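**From the workshop: the arm project in October**

The robot arm at Sumilis has moved forward this month, so I write a short report for the members who could not come in the evenings. For new readers: we are building a small arm with a two-finger gripper, on the shared bench at the back, and the aim is that it picks up a small part and puts it down where we ask.

Ivan Kovalchuk finished the wiring in the base. The old cable was too short, and each time the shoulder turned far to the left, the connector came out. Now there is a longer cable with a loop, and it stays in its place. Vira Hordiienko rewrote the program which moves the arm from point to point. Before, it stopped for a moment at every point and the whole bench was shaking. Now it slows down more softly.

The biggest work was the positions. Orest Semeniuk proposed that we stop measuring from the corner of the bench and put a grid of blue painter's tape on the work surface. We send the arm to a crossing of two strips, look where the fingers arrive, and write the difference in the notebook. On the first evening the error was 15 mm at the far side. After we corrected the length of the forearm in the program, it is roughly 10 mm, and close to the base it is much smaller. 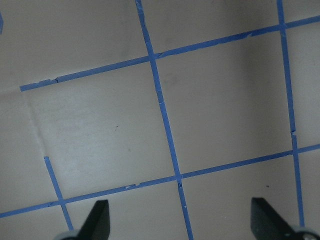 Does the tape need to be perfectly straight? For our purpose it is enough that every crossing is measured with a ruler and written down, and then the program uses the measured numbers, so a strip that goes a little to the side does no harm.

We still have one problem which we do not understand well. When the arm has worked for 30 minutes, the elbow begins to go lower than it should. Ivan thinks it is the motor, and I think it is the screw that holds the gear, so we will change the screw first (it is cheaper). If somebody has experience with this, please write to me or leave a note in the project box.

The code and the drawings are in the shared folder with the name Claltix. Please do not change the file with the joint lengths without asking Vira, as we lost one evening in this way already.

Next we want to try 100 pick-and-place moves in a row with no person touching the arm. We also need a second power supply and some thin cable ties. You are welcome to come and watch from six in the evening, and to help with the measuring if you have patience for it.

Amirhossein Pakzad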